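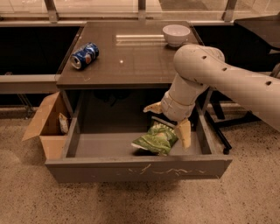
Week 2 handout: Clearing a Shared Table
Drummond Adult Learning, Household Skills
Tue 20 January
Instructor: Lamduan Tanasarn

Welcome back, everybody! Last week was all talk and introductions, so today we get our hands busy. The subject is the small stuff that collects after a snack: cans, chip bags, wrappers, the bowl that got used once and then stayed out. It sounds like nothing, and I love it, because it's the quickest way I know to make a room feel cared for.

The four piles

Everything on or in the table goes into one of these. Say the pile out loud as you pick the thing up (yes, really, it helps).

Recycle — drink cans and clean cardboard. A dented can is fine. Tip out the last mouthful at the sink first.
Trash — chip bags and most candy and snack wrappers. The shiny bags fool a lot of people, but our local pickup won't take them with the recycling.
Wash — bowls, cups, spoons. A bowl that looks empty still gets washed. Run a finger around the inside of one and you'll see what I mean!
Keep — unopened snacks, napkins, clips.

Order of work

1. Set an open box next to the table, flaps folded out so they don't flop back in your way.
2. Open the drawer all the way. Half open is how things get left at the back.
3. Empty the drawer before you touch the top.
4. Clear the top from the far edge toward you.
5. Take the dishes to the sink.
6. Wipe the drawer, then the tabletop, then close up.

About drawers

Velimir Milošević asked last week why I go on about drawers so much. Fair question! A drawer is where people put a chip bag when company is at the door, and then it stays there until August. Pick the bag up by a top corner with the opening facing up, or you'll be chasing crumbs into the runners. Scuffs on a drawer front are another job altogether, and we'll get to those in the Week 5 session on surfaces. For today a damp cloth is plenty.

About dark, glossy tops

They look wonderful when they're clean and they show every ring and fingerprint. Use one damp cloth and one dry one, and follow the first right away with the second. Then crouch down and look across the surface toward a window. Streaks you'd never catch from above jump right out — my favorite trick in the whole course.

Practice in pairs

One person sorts, the other only watches and calls out the pile. Then switch. Talk over anything you disagreed on and write it down for the group.

For next week

Do one drawer at home, any drawer. Bring a list of what was in it and which pile each thing went to. Old batteries don't belong in any of the four, so leave those aside and we'll talk about them first thing.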